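Report on the Class Visit to the Hulen Robotics Open Day

Submitted by: Shirley Cloutier
Course: Introduction to Automated Systems
Date of visit: 2023-10-06

1. Purpose of the Visit

The students of the Introduction to Automated Systems course attended the open day held by Hulen at its research offices. The visit was arranged so that the class could see a mobile robot carry out ordinary office tasks outside a laboratory cell. Before the visit, each student was asked to prepare questions on one of three subjects: movement, perception, or handling of objects. This report covers the handling of objects and draws on the notes taken by the 14 members of the group assigned to that subject.

2. Program of the Day

The morning began with a short talk in the main meeting room. The speaker explained that Hulen develops control software and obtains its hardware from outside suppliers. The robot shown to visitors is known within the company as Sandela. Its task planner, which decides the order of the steps in a job, is called Gimar. The talk did not go into the programming of the planner in detail, but the staff provided a printed summary that has been placed in the course folder.

After the talk, the class was divided into 2 groups. The first group went to the office floor for the demonstration while the second group visited the workshop, where spare grippers and joints are tested. The groups then changed places. Each demonstration lasted long enough for the main task to be shown and for questions to be answered by the operator.

3. The Demonstration

The task chosen by the hosts was the retrieval and return of office files. The operator explained that filing furniture is a useful test because it combines several problems that are usually studied separately. The robot must approach along an aisle, find the edge of a door, move the door without striking the wall or the neighboring furniture, and then recognize what is on the shelf. Visitors were asked to remain behind a marked line during all movements and to keep their voices low so that the operator could be heard.

Particular attention was given to the position of the robot before it reaches for anything. If it stands too close, the door has no room to swing. If it stands too far away, the arm must be fully extended and has less strength and accuracy. The operator stated that most of the early failures in the project came from poor positioning and that very few came from the gripper.
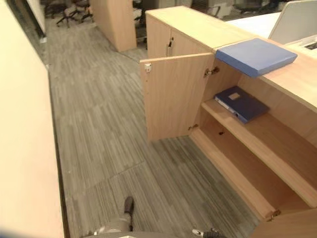 A second matter discussed by the staff was the difference between items stored inside a cabinet and items left on top of it. A binder lying flat on a shelf can be approached only from the front, and the shelf limits the height at which the gripper may enter. A box file on the cabinet top can be approached from more directions, but when it extends past the front edge it may come into the path of the arm. Gimar therefore treats the top of a cabinet as part of the working area, even when the requested item is inside.

Several students asked about color. The cabinets used in the demonstration have a pale wood finish on the doors, shelf, and inner walls alike, and the class wished to know whether this causes difficulty. The operator replied that surfaces of the same color are hard to separate by color alone and that the system depends mainly on depth measurements to find the edge of a shelf. Blue files stand out well against the wood and are considered an easy case.

4. Questions and Discussion

The closing session was led by the testing staff. They reported that 2666 door-opening attempts had been recorded since January and that each one is stored with a note on the result. Unsuccessful attempts are kept and reviewed along with the others. The staff also described a related project, Hegazy, in which the same methods are applied to drawers.

Students asked whether the robot could be used in the college library. The staff advised that heavy doors and crowded aisles would require further testing.

5. Observations

The group agreed that the slow pace of the work was the most unexpected part of the visit. A person opens a cabinet without thought, whereas the robot paused before each stage to check its position. Members of the group who had studied only fixed industrial arms found this comparison helpful in understanding the unit on uncertainty.

It is recommended that future classes receive the printed summary before the visit and that more time be allowed in the workshop. The group also requests that a follow-up session on drawer handling be considered for the spring term. The handling group's notes are available from the author of this report.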